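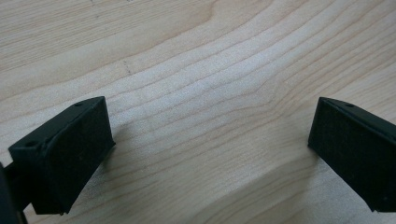

Harlow Makers Club – Robotics Group

Forum > Kits and Reviews > Pretley hand-held gripper, worth the money?
Started Oct 7, 2026

vpanganiban
The club got the Pretley kit in March and I've used it the most, so this is my write-up. It is the hand-held one with two padded fingers for recording table tasks. Ours has 78 hours on it. Assembly took me one evening. The pads still grip fine and I haven't replaced any.
The linkage screws need checking. Mine backed out twice until I put thread locker on them.
Virgilio Panganiban

torque_wrench50
What did you pay? Irance has it listed at 801 with the spare pads, and that's before shipping.

vpanganiban
Same price, same seller. The spares are still in the bag.

loomis_k
I'd call it overpriced. You're paying for two fingers and some linkage. Anyone here with a printer could make the same thing over a weekend for 50 in parts.

vpanganiban
You could print the fingers, sure. I tried it with the old Agbayani design and the slop in the joints drove me nuts. Flat metal was the worst. Forks and spoons would twist as soon as I lifted them.

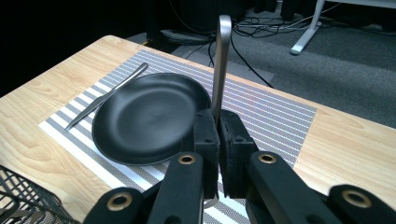
With the Pretley I pinch low on the handle, close slowly and wait a beat before lifting. Table setting is what I use it for most. Plates are harder. I go for the rim and still lose one in every few tries.

loomis_k
Slop is a bushing problem. Ream the holes, press in decent bushings, done. I still don't see 801 there.

petra_m
I have both. The printed one is OK for blocks and cups. For silverware I reach for the Pretley. My complaint is the weight – after an hour my wrist is done.

torque_wrench50
Does the pad material shed? The seller claims 1000 grasps per set and I don't trust it.

petra_m
Mine got fuzzy at the corners but it still holds. I never kept a tally.

vpanganiban
No shedding that I've noticed. I wipe them with a dry cloth. Agree on the weight, I stop every 50 takes.

loomis_k
Fine, but I'm building mine anyway. Will post the parts list when the bushings get here.

torque_wrench50
Please do. I'll hold off on ordering until I see it.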